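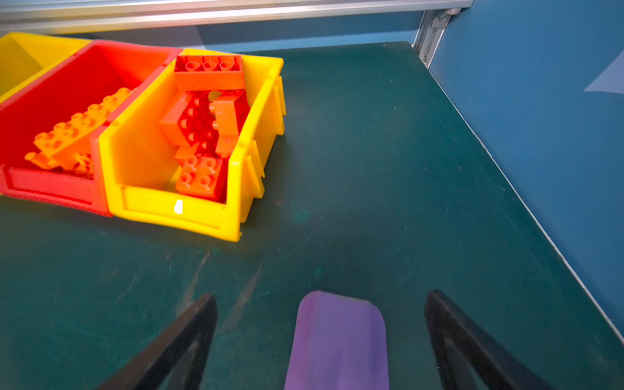
Brick sorters get their first full run at Makbridge

If you've walked past the robotics room after school lately and heard cheering over plastic bricks, that was us. The Makbridge robotics club finally started full practice runs on our sorting project in November, and I am way too excited not to write it up!

The idea sounds simple (ha). Our arm, which we call Mata, has to pick up building bricks and get them into the right bins by color. We've got red and yellow bins on the table, and the one we've been practicing on most has red and orange bricks all mixed together. Red and orange are mean colors to put side by side. Under the old room lights Mata kept mixing them up, and so did I a couple of times, to be fair.

Our best practice session so far was 101 picks with 26 misses. Most of the misses were long bricks. A little square one with four studs is easy to grab, but a long one lying diagonally in a bin gives the fingers hardly any room, and we spent two whole meetings just on the angle. The younger kids figured out that coming in slower helps a lot, so now that's the rule until somebody beats their score.

Next up is the Heitmann Challenge, where every team gets 100 bricks and one try. Gravton is going too and they're really good, so we're practicing until 6:00 most afternoons and eating a lot of vending machine pretzels.

Want to join? Come by Room 601 after the last bell. You don't need to know any coding, and we could really use a few more people who like taking notes, because my handwriting is a disaster and I'm the one keeping the log right now.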